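Notebook, packing bench, September

Morning. Hygiene kits for the Kelten order. The brushes came from Pravside, 3,000 ordered, and the delivery paper says 2,893. I wrote to Doltville about the difference and wait for the answer. Meanwhile I begin with what we have. Each brush stays in its clear wrapper, we do not open them. 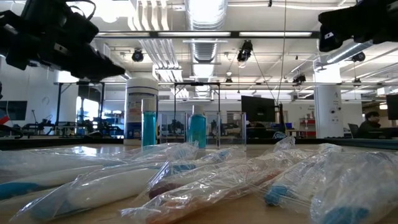

Wrapped brushes on the bench, bottle with the teal-blue liquid behind.

The wrappers are slippery and they slide one over the other. With the lights on it is difficult to see the handle color through the plastic, there is too much shine. I tried to sort by color first and gave up. Kelten did not ask for colors, so one kit can have blue and the next can have maroon. It is better to check only that the seam is closed on both ends.
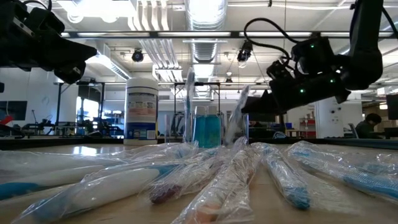 Afternoon, open points

Oshima wants the kits in boxes of 8. Our boxes from last year fit 9 if the brushes lie head to foot. I will ask if they accept 9, it would save cardboard. To do: measure the inside of the box again, my old number is in inches and I do not trust it. 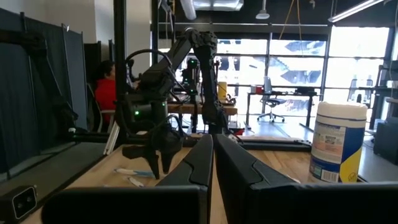 Cleaning the bench between batches is still not written in the procedure. I propose to wipe the whole top before each new batch and let it dry before any wrapper goes down. The canister of wipes with the blue and white label can keep its place on the table for this. Also the lid must be closed after use, last month one full canister dried out.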